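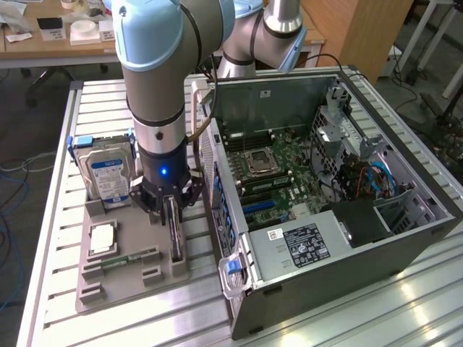
What has to be off or out of a desktop tower before it goes to the parts shelf?

The side panel, the hard drive, the processor, the memory and any add-in cards. The power supply and the motherboard stay in the case unless the work order says otherwise.

Imwood Computer Reuse
Minutes of the workshop meeting, April 10, 2019
Chair: Réka Pálfi
Present: bench staff, front desk, stores. Apologies from the driver, who was at Escobedo for a pickup.

1. Minutes of the last meeting
Accepted with one correction. The label printer was moved to stores, not to the front desk. The item about the back door lock is closed.

2. Parts tray
The gray tray has been in use on the slatted table since the last meeting. Bench staff were asked how it was working.

The upright holder for the 3.5-inch drive is fine and takes the drive with its blue rails still on. It was agreed that rails should stay on the drive whenever the drive is going back into the same model of case. If the drive is going for wiping, the rails come off and go in the rail box. There was some discussion of whether this makes extra work for stores. Stores said it does not, as they have to check the rails anyway.

The square recess for the processor is in the right place but a thumbnail does not fit down the side easily. Bench staff would like a notch. Réka will ask for one when the next tray is ordered.

The channel for the circuit card is long enough for the cards we normally see. Taller cards should go in an antistatic bag on the shelf and not be balanced on the tray.

Memory goes upright in the slot, one module at a time. Please do not leave modules flat on the table. The table has gaps between the slats and small things fall through. A mat for loose screws was suggested and agreed.

3. The tower on the bench
The case is lying on its side with the panel off. The processor socket is empty and there is memory in the slot next to it. Stores asked if the board could be booked in as complete. It can't, as the socket has to be looked at under the lamp first for bent pins or dirt. The work order should read "board, socket not inspected" until that has been done.

The bundle of red, blue and black cables is in the drive cage. Bench staff are used to tucking cables there to keep them off the board, and the meeting had no objection as long as they are not forced under the cage edge. Front desk pointed out that customers who buy a case without a drive sometimes think the cables are a fault. A line will be added to the sales sheet.

Certification labels on power supplies are to be left on. A supply with an unreadable label is not to be sold and goes in the scrap bin. This was already the rule but had not been written down anywhere.

The blue release latch on this type of case was mentioned. Two of the new people have been pulling it before the case is flat. Lay the case down first, then use the latch. Réka will show this at the start of the next training afternoon.

4. Escobedo pickup
Escobedo is replacing the desktops in its front offices and has offered us the old ones. Roughly 2,000 pounds of equipment in all, counting monitors, which we will not be taking. The driver is to tell them that again today - it was in the first email but may have been missed.

Drives from Escobedo must be wiped here and listed by serial number. They want the list back by the end of May. Bench staff asked that drives be pulled the same day the machines come in, so that nothing sits in the hallway with data on it. Agreed.

Escobedo also asked if we could return any asset tags. The tags do not come off cleanly. We will write down the tag numbers and they can match them up at their end.

5. Rerana memory order
The memory from Rerana arrived short and the packing slip did not match the box. Stores has written to them and had one reply, saying the rest is on back order. Réka does not want to send the whole order back, as the modules that did come have tested fine. If there is nothing further by the next meeting we will buy from Mikov instead. Mikov is slower to deliver but the price was about the same last time.

Used modules are still being mixed in with new ones in the drawer. New memory stays in its packaging until it is fitted. Used memory that has passed gets a green dot, on the edge and not over the chips.

6. Bench and desk
The wooden desk is meant for paperwork and wrapping. Parts have been ending up there. Tape and boxes may stay, parts may not. Papers that belong to a work order should be clipped to it and put in the tray at the front desk by 5 p.m.

Cables on the floor next to the desk were raised again. The blue and gray ones need to be tied back or run behind. Stores has clips. To be done before the next meeting.

It was asked whether the cabinet behind the bench could be used for finished machines. Most of it is taken up with old manuals, many of them for models we no longer see. Anyone who wants one of them should say so before it is cleared out.

7. Any other business
Wrist straps: one is broken and has been thrown away. Replacement to be ordered with the screw mat.

Front desk would like a price for a tower sold without memory or drive. Réka will work one out and send it around.

The shared screwdriver with the yellow handle is missing. Please look in your apron pockets.

Actions
Réka - notch in processor recess, training on the latch, price for bare towers
Stores - cable clips, screw mat, wrist strap, follow up with Rerana
Front desk - line about loose cables on the sales sheet
Bench staff - socket inspection, Escobedo drive list
Driver - remind Escobedo about monitors

Next meeting in May, same room, 2 p.m.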